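Nukley Hardwax Oil, Clear Matt
by Nassar Finishes

Home > Wood care > Oils and waxes > Indoor furniture

In stock. Ships from the Menditham warehouse, usually next working day.

Sizes: small tin, large tin, trade can
Sheen: matt (satin is on its own page, so is the white-tinted)
Item no. 859

What it is
One-can oil and wax finish for indoor wood. Tabletops, desks, shelves, trays, stair treads. Goes on thin, soaks in, wipes off. No varnish look, no plastic feel. Keeps pale woods pale, or as close as any oil gets. Expect a little warming on birch and pine, more on oak, a lot on walnut.

Same recipe as the old Fotau Table Oil. New name, new tin, better lid. If you have a half can of the Fotau left you can finish the job with the new one, they mix fine.

Good for
Kitchen and dining tables
Kids' desks
Veneered tops (go easy with the sanding, see below)
Boxes and trays, inside and out
Raw or previously oiled wood

Not for
Outdoor anything
Over varnish, lacquer or paint. It will sit on top and stay sticky. Strip first.
Shower rooms
Cutting boards. We sell a board oil, use that.

How to use
1. Sand. Stop at 150 grit. Finer than that and the oil has nowhere to go. On veneer just scuff by hand, with the grain, and quit early.
2. Vacuum, then wipe with a cloth. Dust is the number one complaint we get and it's never the oil.
3. Stir. Don't shake. The wax settles on the bottom of the can and you want all of it.
4. Thin coat. Thinner than that. Brush, pad or lint free cloth, all OK.
5. Wait 17 minutes, buff off everything that hasnt soaked in. Set a timer. Past half an hour it starts to grab.
6. Overnight, then coat two. Most tops need 2 coats. Thirsty softwood may want a third on the end grain.
7. Light use next day. No hot mugs or wet cloths for a week.

Work in a warm room with a window open. Cold garage in October = slow drying, plan for double.

Coverage
Large tin does around 82 square feet, one coat, smooth hardwood. Less on pine. Way less on anything rough sawn.

Samples
Figured grain, the arches and swirls you get on flat-cut boards, takes oil a bit unevenly on the first coat. Looks blotchy wet. Settles down by the second. Try an offcut or the underside before you commit, especialy if you have a dark piece going on a light top and want both to come out the same sheen. Sample sachets are at the bottom of the list in the size menu.

Spills and repairs
Rings and scratches: sand the spot, feather out, dab of oil, buff. No need to redo the whole top. Wash with plain soap and water. No bleach, no spray polish, the silicone in it will haunt your next coat.

SAFETY
Oily rags can heat up and catch fire on their own. Lay flat outside to dry or soak in water before they go in the trash. Every time. Keep away from kids. Full data sheet on request.

Returns
Unopened tins only. Dented in the mail? Send us a picture, we'll send another.

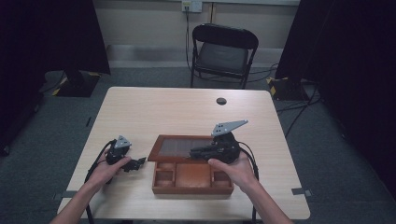 Light wood-grain table, reddish-brown tray
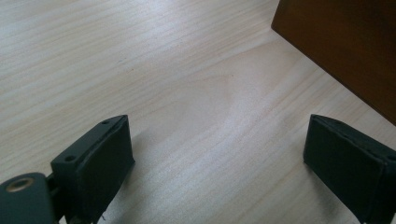
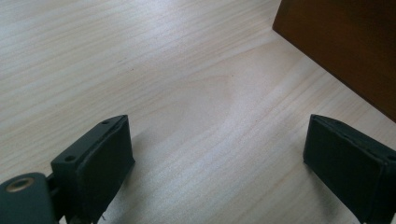 Reviews (newest first)

Rima Bataineh
June 10, 2026
Did our dining table with the large tin and had enough left for two bedside shelves. Second coat made all the difference, after the first I was ready to send it back. Smell was gone in a couple of days. Only gripe is the lid, fine once it's off but I bent a screwdriver getting there. Would like to know if the satin can go over the matt without sanding again?

Reply from Nassar Finishes
Yes, if the matt is under a month old. Scuff with a gray pad, wipe, one thin coat. And lever the lid at three or four spots, not just one.

Fouad Sabbagh
Used it on pine. Yellowed slightly, less than the last stuff I had. Needed the third coat on the ends like it says.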